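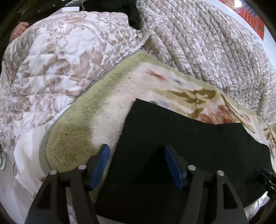
急停按下去以后，夹爪到底应该松开还是应该继续夹着？有人在提问时间一开始就问了这个，后面大半个下午的讨论都绕着它走。接待方没有马上回答，先把当时的记录放了一遍，又带我们回到工位旁边看了一次。提问的人后来补了一句，说自己在意的是，人伸手去扯布的时候，机器是不是真的没有力了。

这次去的是Trullance的开放日，地点在Adomaitis楼底层的试验厅，时间是2026年2月22日。报名的时候我以为会看到一条能跑的整理线，通知里也是这样写的。到了才知道，线停着，当天改成讲停线的原因。有几位同行听完介绍就走了，我留到了最后。下面按参观的顺序记，中间有些地方我没听全，就照没听全的写。

一、他们在做什么

Trullance做的是家用纺织品的整理：被子、毯子、床单、衣物，先从一堆里分出来，再展平，再叠。项目叫Funa。工位上用双爪，一左一右，夹爪由Druston供货，平行开合，爪端装软垫。人工示范用的手持夹爪和机械臂上的夹爪用同一套爪端，方便把人的动作拿过来用。

示范由操作员手持完成，机械臂这边再复现。他们要求示范时不要特意清场，床上是什么样就在什么样的床上做。深色的布压在带花的绒毯上，绒毯又压在绗缝的被子旁边，这种叠法在他们的任务单里排得很靠前，出故障的也正是这一类。

接待的人说，浅色的床单他们早就不太担心了。麻烦的是黑布。黑色哑光面料在相机里几乎没有纹理，布的边还能找到，布面中间有没有起皱、离爪子还有多远，就很难判断。绒毯的麻烦在另一头，花纹多，毛短而软，爪子压下去一点，看上去和没有压一样。两样东西叠在一起，爪子该下多深，全靠边缘那一条线来定。

二、出了什么事

事情发生在机械臂复现的阶段，不是在手持示范的时候。任务是把绒毯上的一块深色布夹起来，移到旁边的台面上。按照他们放的记录，过程是这样的：

右爪先到位，合拢，系统报夹持成功。左爪接着合拢，也报成功。双臂上抬，布起来了，绒毯的一角也跟着起来了。系统没有发现多夹了一层，继续往旁边移。绒毯另一头压在被子下面，拉到绷紧的时候，左臂的力超过限值，停了。右臂没有停，又往前走了一段。

值班的操作员按了急停。双臂都停住，夹爪没有松。布和毯子绷在两个爪子中间，被子被拖到床沿外面。操作员等了一会儿，伸手去把毯子从右爪里往外扯。这时右爪的垫片脱了，毯子一下滑出去，操作员的手背碰到爪子外侧的连杆，擦破了皮。

伤得不重，当场处理了一下就回去写记录了。不过他们还是把线停了，理由是这次擦破的是手背，要是手指刚好放在连杆和爪臂之间的开口里，结果就说不准。我觉得停得对。

三、回到工位旁边看

提问之前我们已经在围栏外看过一遍，放完记录以后又进去看了第二遍。进去之前要签字，摘手表，长发要扎起来。驱动电源已经断开并上了锁，钥匙在接待的人身上。每次最多4个人进去，其余的人在黄线外等。

近处看夹爪，能夹手的地方比我原来想的多。爪端之间的缝大家都会注意，连杆上的销轴附近容易被忽略。爪子张开时，连杆和外臂之间有空隙，合拢时空隙变小，手指完全可能放进去。手持的那种也是同样的结构，只是力来自人自己的手，手一松就开，平时没有人把它当回事。接待的人说，操作员长期用手持的，对这个形状太熟，到了机械臂旁边还是照原来的习惯伸手。这一点写进了他们的事故记录，我认为是记录里最有用的一条。

脱落的那块垫片也给我们看了。垫片靠背板托着，背板的角度没有问题，问题在粘接面。拆下来以后，粘接面边上有一圈绒毛，从绒毯上带来的，压得很实。日常点检只看垫片正面有没有磨损，侧面和背面不看，所以一直没有查出来。

同一只爪子的销轴上也缠着细毛。有同行问会不会影响开合，回答是会让合拢慢一点，但没有慢到触发报警。我问报警的阈值是谁定的，回答是沿用供货时的默认值，Funa这边没有改过，也没有针对绒类织物试过。

四、查出来的原因

他们把原因分成2层来讲，我照着整理。

直接的一层是多夹了毯子。夹持成功的判断只看爪子合拢后的位置和电流，夹一层和夹两层，在厚布上有明显差别，在薄布加短绒上差别很小。绒毛一压就扁，爪子合到的位置和只夹一层黑布时差不多。他们回头翻了停线前的运行记录，报成功而事后看是多夹的，一共127次。绝大部分没有造成后果，因为下面的毯子是散放的，拖一下就掉了，任务照样算完成。统计的时候只看布有没有到台面上，到了就是成功，毯子被拖歪了不扣分。

这个数字报出来以后，现场安静了一阵。有人问为什么没有早一点看。回答很直接：没有设这一项，也没有人去翻录像。

再往下一层是急停的逻辑。双臂的力限值各管各的，左臂超限只停左臂，右臂要等自己的数值到了才停。单臂时代留下来的程序，改双臂的时候没有合并。急停以后夹爪保持夹紧，这一条是当初特意选的，怕的是夹着重物时突然松手砸到人。布不会砸人，但绷紧的布会弹，扯布的人也会失去平衡。原来做风险评估的时候，被夹的物品一栏填的是“轻质软物”，风险等级最低，后面就没有再细问。

我对这一条印象很深。我们自己的评估表里也有差不多的写法，回去要翻出来看。

五、松开还是夹着

回到开头那个问题。现场意见分成几派，没有谈拢。

主张松开的，理由是急停之后现场一定会有人靠近，夹爪带着力等在那里，早晚要出事。主张夹着的，理由是同一套设备以后可能夹别的东西，程序里写死松开，换了物品又是一个隐患。也有人提出先停臂，确认静止以后由人按一个单独的按钮，慢速松开，按钮装在围栏外面。

Trullance倾向最后一种，说已经在改。改完以后的顺序是：任意一臂超限，两臂一起停；急停后夹爪保持，围栏门锁住；外面按钮松爪，爪子确认张开，门才能打开。中间如果垫片脱落或者位置对不上，门不开，要由维护人员断电处理。

有一位同行追问，断电以后爪子能不能用手掰开。现场试了一下，能掰开，但要两只手，而且要知道往哪个方向用力。接待的人把这一点记了下来，说要在爪臂上贴方向标记。我后来又问了Druston那边有没有给过断电释放的说明，回答是手册里有，工位上没有放。

六、几条零散的记录

点检表已经改了，爪端要看3个面，正面、侧面、粘接面，销轴处的绒毛每班清一次。清理时必须断电。毛刷就挂在围栏边上，我们去的时候已经用过了，刷子上有毛。

绒毯和黑布叠放的任务暂时只做手持示范，不上机械臂。手持示范的要求也加了一条：夹起布以后先停一下，抬离毯面，看清楚下面有没有带起来，再往旁边移。以前示范讲究动作连贯，停顿的片段会被剪掉，现在反过来，没有停顿的要重做。有操作员抱怨速度慢了很多，这个意见接待的人照实转述了，没有替公司辩解。

深色布看不清的问题还没有解决。他们试过加侧光，布面的褶皱清楚一些，可是旁边浅色的被面会过亮，反而把布边吃掉。也试过让爪子先轻轻碰一下布面再决定深度，在硬台面上好用，在床上不好用，床本身是软的，碰到了也说不清碰到的是布还是毯还是下面的被子。现在的折中办法是只夹布角，从布角掀起来，不从布面中间下爪。这样慢，遇到布角压在下面的情况就只能交给人。

试验厅的急救箱原来放在走廊，现在移到了围栏门边。洗手池还是在走廊另一头，有点远。

停车场不大，从后门进要绕一圈，下次去的人最好早到。

七、后续

Trullance说三月会重新开一次，到时候线如果恢复，就看改过的急停流程；没有恢复，就继续讲整改。我报了名。提问的人也报了，并且要求到时候由参观的人来按急停，对方同意了，条件是先签一份新的安全须知，须知还没有写完。

我自己带回来要查的事有这几件：双臂的力限值是不是联动；急停以后夹爪的状态写在哪里，工位上的人知不知道；“成功”的统计里有没有把多夹的算进去。第一件当天晚上打电话问了，值班的同事说要看程序才能确定，还没有回复。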